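Forums > Student Robotics > Clubs and Competitions > Table tasks

Last updated: July

Hand-held grippers, glass bowl task, club entry for Bernia

wristroll
We are a college robotics club with six members and we are entering the table-setting class at Bernia this summer. The task is to lift a bowl, put it on a tray, and then move small items about on the same table without knocking anything over. We don't have regular access to an arm, only booked slots, so we are recording all our demonstrations by hand with a pair of Bukulell grippers and training from those. The arm slots are for testing only.

So far we have 262 takes. The first policy we trained reaches the bowl well enough but it closes too early or too far to one side, and then pushes the bowl along instead of picking it up. It does this with the glass bowl and much less with an opaque one we tried as a check. The rules say the bowl must be clear, so swapping it is out.

How we record at the moment: the operator sits at the near edge of the table, right gripper does the work, left gripper is held out of the way until it is needed. We start each take with the fingers open and a short pause over the bowl, then close, lift, carry, lower and open again.

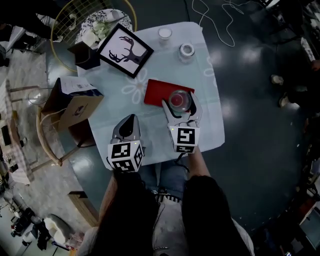

We have kept the pause in every take so that the software has a clean point to cut from. One of us thinks the pause itself is the problem and that the policy has learned to hang about and then guess. Another thinks it is only the glass. I would like some opinions before we book more recording time, which we only get up to 200 takes' worth of before the entry closes.

I can answer questions about the setup. Processing is done in Fulumeo with the standard settings, nothing clever.

saltmarsh
How many of the takes did you throw away and what was your rule for it? I ask first as it makes a big difference. If you keep the ones where the fingers brush the rim and the operator corrects, the policy will learn the brush as well as the correction.

wristroll
We threw out 31, and they are not in the number I gave. The rule was: bowl tipped, item dropped, or tracking lost. We did not throw out brushes. Some of the brushes are quite gentle and we thought corrections would be useful to have.

saltmarsh
They can be, but you want them marked. Last year we kept ours in and the arm copied the nudge every single time, even when it was lined up properly. I would go back through and tag every take with contact before the fingers close. Then train once with them and once without. It costs you an evening.

pillarbox
I disagree with that. If you take the corrections out, the arm has no idea what to do when it is slightly off, and it will be slightly off. Our club did Tully two years running with clear cups and the cleaned-up set was worse both times. It looked lovely in the middle of the table and was hopeless at the edges.

What I would look at first is the pause. A still hand gives you a lot of samples that all say "do nothing", and they are all taken from nearly the same place. Trim it to a fixed short length in processing. You don't need to record anything again for that.

saltmarsh
Tully was cups with handles though, wasn't it? A nudge on a cup with a handle turns it. A nudge on a round bowl moves it. I don't think you can carry that result across.

pillarbox
One of the years had handles. The other did not. Same result.

saltmarsh
Fair enough, but I would still want it tested on this bowl. Run both.

wristroll
We can run both. Training time is not the limit, recording time is. I will trim the pause as a third run.

On the edges point, I looked at where the bowl was placed in our takes and it is not spread very well. We were setting it down on the tray by eye, and people put it in more or less the same spot each time without meaning to.

ninebark
Print a grid on paper, lay it down, place the bowl, take the paper away, record. Do the placement from a shuffled list. We have a list stuck to the wall and whoever is not operating reads out the next square. It is dull but it works and it means you can say afterwards exactly what you covered.

Also, which hand has been doing the work? If it is always the right you may as well drop the left from the first stage altogether. An idle gripper that wanders about is more noise.

wristroll
Always the right for the bowl. The left comes in for the second stage when there are two things to move. In the first stage it is just held up with the fingers shut, and yes, it wanders. Different operators hold it in different places.

ninebark
Then I would choose a rest position and make everyone use it. Same height, fingers shut, well away from the bowl. Or put it down on a stand until stage two, if your tracking can cope with it starting from rest.

A small thing as well: watch the cable. If you sit to record and the cable goes across your lap, it will pull a bit when you reach for the far side, and you will see that in the path as a slight curve. We route ours over the shoulder now.

wristroll
Ours does go across the lap. I had put the curve down to tired arms. Will try over the shoulder.

There is one other thing I wanted to raise and it is about the background. We record in a big shared hall with other people working in it, and we can't close it off. 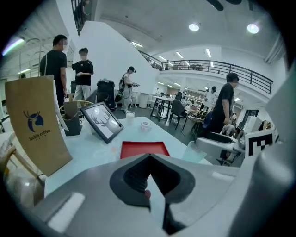 My worry is how much of the hall gets into the wrist view as opposed to the table. When the gripper is low and level it sees a long way past the far side. You get whoever is standing behind the table, the staircase, the balcony railing and the lights on the ceiling, and the tray ends up as a fairly small patch near the front. People move between takes, so it isn't even a steady background. I don't know whether this helps by adding variety or whether it just gives the policy more things to latch on to. The Bernia hall will look different again and there will be a judge standing close by.

pillarbox
Leave it in. You will have people moving about on the day and you want it to have seen people moving about. A screen behind the table would give you tidy recordings and a nasty surprise at the competition. I would be more worried if every take had an empty room behind it.

saltmarsh
Agree with pillarbox on this one. What I would change is the things on the table. If the framed deer picture is always to the left of the tray and always at that angle, the policy may well be using it as a signpost. Same with the Luckin coffee bag. It is tall, it has a strong dark logo on it, and it is a much easier thing to find than a clear bowl. Move them about between takes, or take them off for a good part of the set.

ninebark
Seconded, and I would go further and say take them off completely until the bowl works. Then bring clutter back in. You are trying to fix one fault, so have one fault on the table.

pillarbox
That wastes recording time he hasn't got. Shuffle the clutter while you do ninebark's grid. Two jobs done with the same takes.

ninebark
It does save takes. It also means that if the result is bad you can't tell which change did it. I would sooner use a small batch on a bare table and know.

wristroll
I can see both sides. I think we will do a small bare-table batch first and look at it the same evening, and then spend the rest on the shuffled table.

Does anyone have a view on the glass itself? We wondered about the lights. The floor in there is dark and shiny and it throws the ceiling lights back, and I assume the bowl picks up some of that too.

greywacke
Only just seen this thread. We had trouble with clear bowls and got the most out of changing where the wrist is looking. If you come in level, you look straight through the bowl at whatever is behind it. If you come in from higher up, you look down on the rim with the tray behind it, and a plain red tray is about as good a backing as you could ask for. So tell your operators to approach from above and only drop at the last moment. Keep the approach the same for all of them.

As for the lights, I would not fiddle with them. You won't be able to set them at Bernia.

saltmarsh
That is a better idea than mine. Check that the marker cubes still track from that angle though. When we tipped our grippers steeply we lost a face and the position jumped. Fulumeo smooths over a short gap and does not warn you, so look at the raw track for a handful of takes before you commit everyone to it.

wristroll
Good to know about the smoothing. I had been trusting that the lost-tracking flag would catch everything.

Plan as it stands:
- go back through the existing takes and mark contact before close
- train with and without those, plus a run with the pause trimmed
- cables over the shoulder, one rest position for the left gripper
- approach from above, check the raw track first
- bare table batch on the grid, then the shuffled table

I will post the results once we have had our next slot on the arm.

wristroll
Update. Trimming the pause helped more than anything else we could do with the old takes. It closes when it gets there now. Taking the contact takes out made little difference in the middle of the tray and was slightly worse towards the sides, so pillarbox was nearer on that, at least with our bowl. It still comes in off-centre on the glass.

The raw track from above is fine on the right gripper. On the left one it jumps at one particular tilt, so we have asked Bukulell whether the cube can be mounted turned a little. No reply yet. The bare table batch is being recorded this evening, from 6 until they lock the hall.

saltmarsh
Thanks for coming back with it. I would still like to see the contact runs repeated with the new approach, as the old takes all came in level. But I accept the result.

pillarbox
Noted for next year. What tilt does it jump at? We use the same cubes.

wristroll
When it is nearly upright, pointing away from the operator and leaning in towards the tray. I will write down the exact position tonight and put it in here.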